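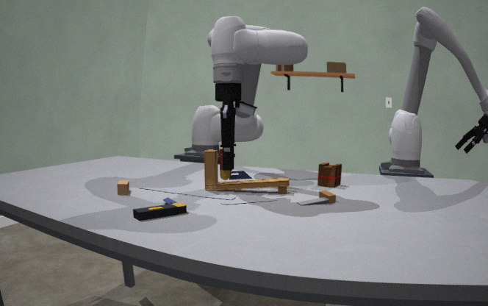
Teaching the arms by hand, and what I have learned about my own elbows

I have been meaning to write this since September, when Kanyarat Rattanakul first let me loose on the Mimonura bench, and every time I sat down to do it I ended up running one more session instead. So, with a cup of tea and my wrists having a well-earned evening off, let me try to get it all down.

The bench lives entirely on a computer. It has two pale grey arms at the back of a big curved table, a shelf on the wall behind them, and a scatter of wooden bits and pieces to work with. I sit at my kitchen table with a pair of hand controllers, and wherever my hands go, the arms do their best to follow. Every run is saved, the good ones are kept, and later on the robot's software learns from them. That's the idea, anyway!

The job I've been given is the L-shaped wooden assembly, the one with the thick upright post and the long low bar running off from its foot. I bring the left arm's gripper straight down into the corner where the two parts meet, with the fingers close together, and that corner is where all my troubles live. Come in at a slant and you clip the post. Come in too quickly and the whole thing skates off towards the reddish-brown bundle (the one with the red band round it), and then you have to reset and start again. I did 109 runs in my first fortnight and kept 73 of them, which Kanyarat said was respectable and I chose to hear as glowing.

The best advice she gave me was to move as though somebody were watching who had never seen the job done. I'm a fidgety worker by nature. I hover, I change my mind, I go up for another look and come down again, and all of that goes into the recording along with the useful part. One evening she played me back a run with 19 separate little dithers in it, and I laughed until I had to put the controllers down. Now I stop above the piece, breathe out, and go down once.

The second arm took some getting used to. For a lot of this task the right one simply waits with its gripper open and empty, and my right hand finds that terribly hard. It wants to join in. I've taken to resting that elbow on a cushion, which has done more for my recordings than any amount of concentrating, and has saved my shoulder too.

I had a go at the older Hummont setup last year, where you steered with the keyboard, one direction at a time, and I managed 7 usable runs in a whole afternoon before going out to shout at the garden. Hand controllers are so much kinder. You still don't feel anything when the fingers meet the wood, mind you, so I've learned to watch the shadows on the tabletop as I come down, and they're a great help with judging height.

Next I'd like to try something with the long black tool at the front of the table, the one with the yellow end. Kanyarat thinks I should get the corner tidier first, and she's probably right, so it's another batch of those for me after supper tomorrow.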